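Frequently Asked Questions: Suspension of Arm Operations in the Vorum Simulation Program

Updated Oct 12, 2018

Why were arm operations at the Jernmont laboratory suspended?
During a scheduled transfer test, the laboratory's arm continued to move after the operator had released the enabling switch. It traveled a further 33 centimeters before the protective stop engaged. No person was inside the marked area, and no injury occurred.

What caused the fault?
The review led by Jingyi Yao found that the motion controller was still acting on commands stored in its buffer. The release signal was received, but it was placed behind those commands in the queue. The same behavior was later reproduced in the Vorum simulator, in 3 of 183 runs.

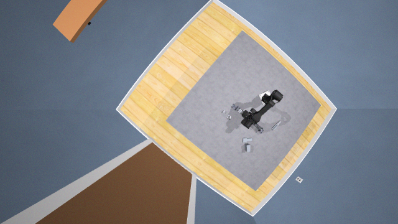
Is the simulator considered reliable enough to support these findings?
The reviewers accept it for questions of timing and reach. It is not accepted for questions of contact force. The Vorum room is kept simple, with a plank floor and a grey mat under the arm, and a few small loose objects are placed near the arm so that an overrun can be judged against them. Friction values for such objects remain estimates, and results that depend on them are marked as provisional.

Does the fault affect other sites?
The Ciststead site uses the same controller software and has been instructed to stop automatic operation. Manual operation at reduced speed is permitted there with the written approval of Guangming Ding.

What has been changed?
The release signal now clears the buffer before any other instruction is processed. A separate circuit removes motor power if motion continues after release. The revised software has completed 2,230 simulated cycles without an overrun — physical trials have not yet begun.

When will normal operations resume?
Physical trials are planned for November. Operations will resume at each site only after the trial report has been signed by Aušra Mägi.

How should a similar event be reported?
Press the emergency stop, leave the arm in its position, and keep the controller powered so that its log is preserved. Reports should be sent to Abílio Esteves at the Jernmont safety office before the end of the shift.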